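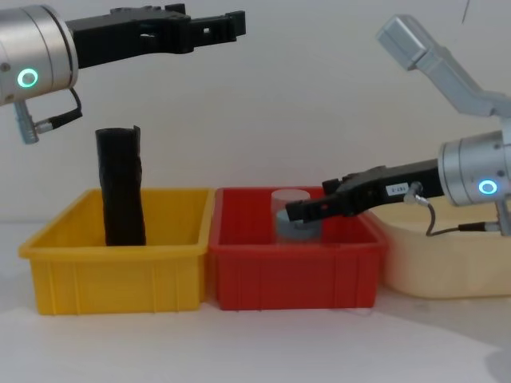

By the time I reached Skevedham on Friday morning, the car park at Dravamwood was full and the kettle had run dry. Stela Rusu was in high spirits all the same. "We had 147 people through in September," she told me, "and I think today will beat it!"

Rusu runs the Fokorach sorting project, and the open day was her idea. She wanted people to stand close and ask anything they liked.

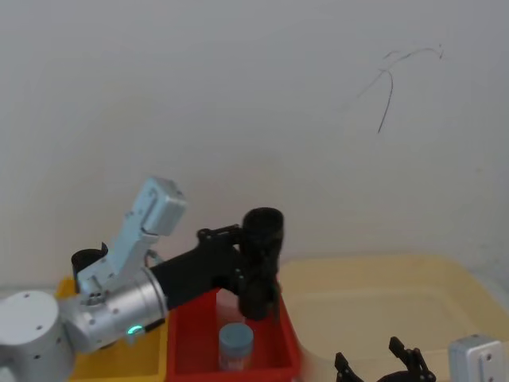
Sorting sounds dull until you hear her talk about it. "A child does it before breakfast," she said, "and we've spent nearly two years on it." She loves the awkward cases best, like a black cup held in a black gripper, where even I struggled to tell one from the other. The coloured bins, yellow and red side by side, are much kinder on the eye – mine, anyway.

I asked whether two arms were harder than one. "Oh, much," she said, laughing. "They have to share the space. It's like cooking with my brother."

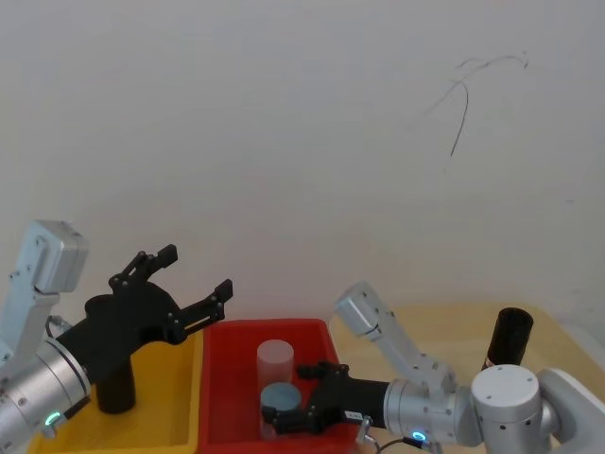 Her brother, I learned, does most of the cooking. The software that plans the movements is called Toma, after their grandfather, who mended clocks and never hurried. Rusu doesn't mind if visitors find it slow. "Let them look properly. The best questions come after a few minutes of quiet."
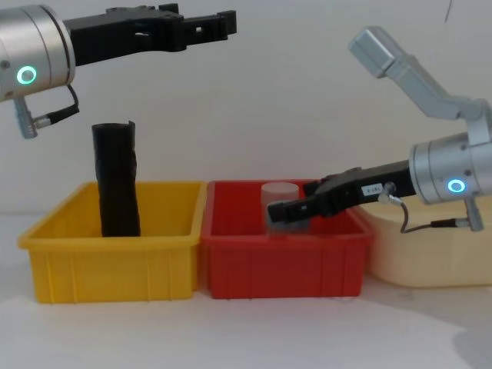 Green ring light on the left arm, blue on the right, at the Dravamwood open day.

The next one is planned for spring, and she is hoping to let visitors bring objects from home. I've already got my eye on a teapot.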